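4.2 Grasp proposal filtering

The planner receives a list of candidate grasps from the perception node at each replanning step. In our earlier tests the list was passed on without change, and most of the planning time went on candidates that no arm could reach. Fetari, the filtering layer described in this section, sits between the two and removes candidates before any trajectory is computed.

Filtering runs in two passes. The first is geometric. Each candidate is checked against the local height map, and it is dropped if either finger pad would cross a surface on the way down. Container walls are handled separately from the items inside them, as a wall seen from above often shows up as a thin, broken ridge. We fit straight segments to these ridges and close any gap shorter than the pad width. The second pass scores what is left by pad clearance and by how far the wrist must turn from its present pose.

Soft support surfaces caused more trouble than we expected. The Trurus segmentation model was trained mainly on table tops, and on bedding it tended to label folds as objects. Efren Soriano added a smoothness term to the height map, which merges a raised area into the support if its edges have no sharp step. The term has one free parameter, set in July and not changed since. It does fail on pouches and other limp items with low edges - these are sometimes merged into the cloth and lost.

We tuned the filter on 1086 wrist camera views taken in furnished rooms, and held back 400 more for testing. Figure 2 shows the kind of view involved. Some items are inside an open box and others lie on the duvet in front of it, so both the wall test and the smoothness term apply.
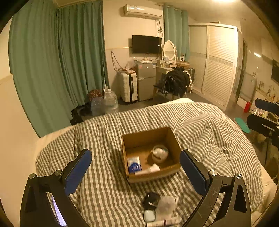 Figure 2. Wrist camera view of an open cardboard box on a bed, with the gripper fingers spread.

The finger pads are masked out before the height map is built. The mask is computed from the joint reading, with a small margin for play in the linkage. A second gripper in view has to be masked as well, using its own pose, and a lag between the two clocks leaves a thin false edge beside it. We discard any candidate within 66 mm of that edge.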